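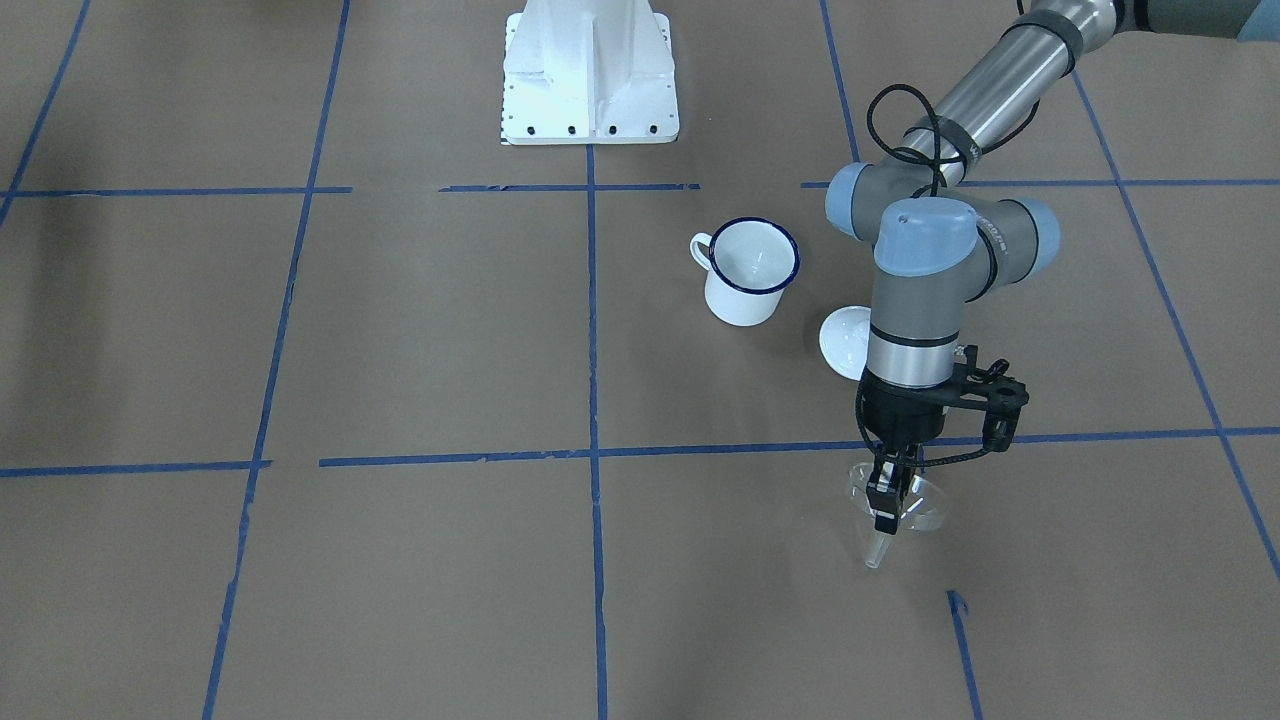
Akden共享工坊发布桌面抓取单元Zenditz搭建资料

Akden共享工坊7月公开Zenditz抓取单元的全部搭建资料,包括工位布置图、夹爪指尖图纸、接线表和控制脚本。项目由工坊成员Ville Halonen负责,在工坊公用区域内完成,未使用专用厂房或围栏间。

Zenditz由一条协作式机械臂和一只平行夹爪组成,夹爪配两根黑色手指。工作面铺牛皮纸,以蓝色美纹胶带分格,物件按格摆放,脚本按格号调用位置。胶带磨损后可直接撕下重贴,重贴后须重新标定该格原点。夹爪线缆沿臂身外走,肘部上方留出余量弧,避免关节转到极限时拉扯接头。

现阶段的测试物件为日常器皿,包括搪瓷杯和透明塑料漏斗。透明件对深度相机不友好,点云缺失较多,因此漏斗的抓取位姿采用示教点,不依赖视觉估计。夹持时锥口朝上,漏管朝下,管尖与纸面保持间隙,平移段限速为全速的10%。搪瓷杯由视觉定位,杯口深色边圈用作轮廓拟合的参考。

控制程序Proltum随资料一并公开,共37个脚本,每个脚本对应一个单独动作,可脱离主程序运行。指尖图纸分2个版本,分别用于薄壁件和带把手的杯类。工坊规定,任何新动作须以低速连续运行100次且无碰撞报警,方可并入主分支。

Ville Halonen表示:“漏斗壁薄,夹持力大了会变形,小了会在平移时转动。目前的力值是逐级试出来的,换一种漏斗就要重做。”

下一阶段工作为颗粒物料倾倒,称重模块由Achari提供,接口定义尚未冻结。资料可在工坊前台登记后拷贝,工坊成员可预约晚间18时以后的机时。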